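**Hestwood Library of Things opens its doors in Pakulthorpe**

5 Aug 2019

Pakulthorpe has a new place to borrow a carpet cleaner, a tent, a sewing machine or a set of bowls big enough for a christening party. The Hestwood Library of Things opened this week in the old shoe shop on Mill Lane, and we are thrilled to say the shelves are full.

There are 174 items ready to go out on loan, nearly all of them given by people who live within walking distance. Anyone over 18 with an address in the town or the villages around it can join. Membership costs £6 a year, and most loans are between £1 and £5 for a week. Bigger things, such as the gazebo and the wallpaper steamer, need a small deposit, which comes back to you when they do.

The idea came out of a public meeting in May, where people were asked what they owned and hardly ever used. The answers filled two rolls of lining paper! Pasta machines, pressure washers, camp beds, a fish kettle, jump leads, three different sorts of cake stand. By the end of the evening 77 households had put their names down to give something or to join, and the hunt for premises began the next morning.

Ramanauskas, the family building firm, fitted the shelving and put in a new counter at cost. Jonon, the lighting shop two doors along, gave the lamps over the workbench and has lent us its back yard for deliveries. The town council has let us have the building at a reduced rent for the first two years.

Everything with a plug is checked before it goes on the shelf and again each time it comes home. Leads, plugs and casings are looked over by eye, then the item is tested and given a dated sticker. If something fails it is either mended or taken apart for spares, and the giver is told what became of it.
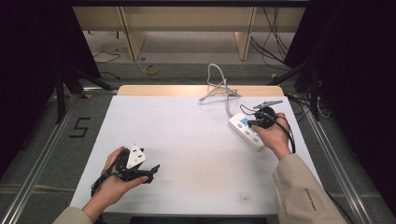
Each item also has its own card, written in plain words, with what it does, what should be in the bag and anything odd about it (the big slow cooker takes a while to get going, and the blue tent has one pole longer than the rest). Borrowers are invited to add to the cards. We already have a very good tip about getting candle wax off a trestle table, and a rather heated exchange about the right oil for the hedge trimmer.

The library runs on a simple booking system. You can reserve online, by phone or by coming in and asking. Loans are for a week, with a second week if no one else is waiting. Things for parties and holidays can be booked up to three months ahead, and we would urge anyone with an eye on the gazebo for a summer wedding to get in early.

There will be plenty going on beyond the lending, too. A mending evening starts next month, with help for clothes, chairs and small kitchen gadgets. Bring the broken thing and be ready to have a go yourself, as the evening is meant for learning and you will be handed the screwdriver. Tea is free, cake is by donation. A beginners' sewing course will follow in the autumn, using the library's own machines, and all 6 places on the first one have gone, so a second is being planned.

We are especially pleased with the children's corner, which has party games, a puppet theatre, dressing-up clothes and travel cots. Families visiting grandparents in the town can take out a single week's pass for £2 and save themselves packing the car to the roof. 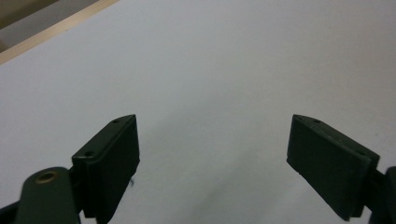 Cường Vương, who joined on the first morning, went home with the carpet cleaner and said he had been putting off the stairs for years because he could not face buying a machine for one afternoon's work. He would like to see longer ladders on the shelves, and wondered whether the library might open later in the evening for people who work out of town. "I'd have come sooner if I could get here after seven," he said.

Later opening is being looked at, and a trial will run once there are enough helpers to cover it. Ladders are on the wanted list, along with a second pressure washer, a tile cutter, folding chairs, cool boxes and a decent food mixer. We can't take petrol tools, car seats, cycle helmets, gas heaters or anything upholstered without its fire label.

If you have something to give, please get in touch before bringing it in, as storage behind the shop is tight. A photograph and the make and model are a great help.

**Opening hours:** 10am to 4pm, four days a week, with the current days shown on the shop door and the website.

**Where:** Hestwood Library of Things, 188 Mill Lane, Pakulthorpe. Step-free entrance from the car park side. Short-stay parking is free for the first half hour, which is plenty of time to collect a tent.

**Press visits:** Reporters and photographers are welcome during opening hours. Please ask at the counter.

ENDS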